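Speaker notes: One arm, one simulator, one shared workshop
Talk for the Sernville workshop open evening, Jul 10, 2025
Slot is 20 minutes plus questions. Print in large type, the lectern light is bad.

Slide 1. Title
Say hello. Say which bench is mine (back wall, left of the drill press) and that the arm is bolted there if people want to look afterward. The power is off at the bench and stays off during the talk.

Slide 2. What I wanted
A small arm that picks parts out of a bin and sets them in a tray. I sort a lot of hardware and printed brackets for the other projects in the shop, and I wanted a machine to do it overnight. I still sort most of it by hand. Say that early so people don't wait for a success story.

I named the project Hirkau. It's easier to say than "the arm" when there are two other arms in the building.

Slide 3. Parts and cost
Total so far is 423 dollars. Of that, 327 went into the first version, before I changed anything. The rest is replacement gears, a second power supply and a longer USB cable.
The frame is aluminum extrusion from the shop scrap rack. The joints are printed. The motors are used hobby servos. I bought 8 and two of those are spares.
If someone asks about the budget for tools: I didn't count tools, the shop has them.

Slide 4. First version, what went wrong
Go through these quickly.
The shoulder sagged. With the arm held straight out, the tip dropped far enough to miss a bolt. A pair of springs fixed most of it.
The base twisted on the bench. I had clamped it. Now it's bolted through.
The servos browned out when the shoulder and elbow moved at once. I lost two evenings looking for a software bug. It was the power supply.
The printed gears in the wrist stripped. I print them thicker now and grease them.

Slide 5. The control board
The board is a Britari. It takes position commands over USB and reports back what each servo says its angle is. What the servo says and where the joint is are two different numbers. Pause here. People who have built one of these will nod, and the rest need a second.
I calibrate each joint against a printed protractor. Takes most of a morning. Write the offsets down on paper as well as in the file. I overwrote the file once.

Slide 6. Why I started simulating
Two reasons. The first is that I can only use the bench a few evenings a week, and I have a laptop at home. The second is breakage. Every wrong guess in code was costing me a gear.
The simulator runs on an ordinary laptop with a mid-range graphics card. It gets warm. I set up my runs before bed and read the logs with coffee.
I keep the scripts in a folder called Ahn. Mention this only because it shows up in the file paths on slides 9 and 10 and somebody will ask.

Slide 7. Building the virtual bench
I started with a bare gray plane and a cube. The arm did very well. Then I added surfaces and other objects and it did badly, so that was useful to know.
Things I had to get right, in the order I got them wrong:
Units. My first import had the gripper in millimeters and the floor in meters.
Friction. The default was too grippy and the parts stuck to the fingers after release.
Finger shape. I had used plain boxes. Swapping in the real outline changed which grasps held.
Weight of the parts. I weighed them on the kitchen scale and typed them in.

Slide 8. Light and shadow
This one gets more time than the others, about three minutes.
The program that finds parts works from the camera view, so whatever the light does, it has to deal with. With flat, even light in the simulator it learned to treat any dark patch as an object. On the real bench, it reached for shadows.
Now the lights move between runs. The colors and textures change too, and other things stand around the work area and throw shadows across it.

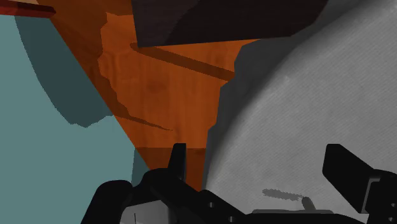 After I made that change, the success rate in simulation went down. That worried me for a week. Then I ran the same program on the real bench and it reached for shadows much less often. I don't have a clean before-and-after number for the real bench because I changed a finger pad in the same week. Admit this if asked.
The other thing that helped was putting the camera in the simulator where the real one sits, with the fingers in view. I had been leaving the fingers out to make the view cleaner. On the real arm they are always there.

Slide 9. A test run
I run 300 simulated picks for each change and keep the log. Fewer than that and the results jump around too much to compare. Show the log. Point at the column for the reason a pick failed: missed, slipped, bumped, timed out.
Slipped is the biggest group at the moment. I think it's the pads.
Skip the second graph if I'm past 15 minutes.

Slide 10. Moving it to the real arm
Run at quarter speed first. Keep a hand on the switch. Start with the tray empty and the parts spread out.
Check the camera mount every session. People lean on my bench and the mount shifts.
Don't change the code and the hardware on the same day. I broke this rule in the week I mentioned.

Slide 11. What's left
New finger pads, softer rubber. A guard around the bin so parts don't get pushed over the side. A proper switch on the front of the bench. I'd like it to run for a full evening by August with me in the room, and then we can talk about overnight.

Slide 12. Questions
Repeat each question into the microphone before answering.
Likely ones: why not buy an arm (price, and I wanted to build it), can it sort by thread size (no), can I have the files (yes, on the shop drive, and the wrist gears are the thick ones).
Bench viewing after. Ask people to leave bags by the door.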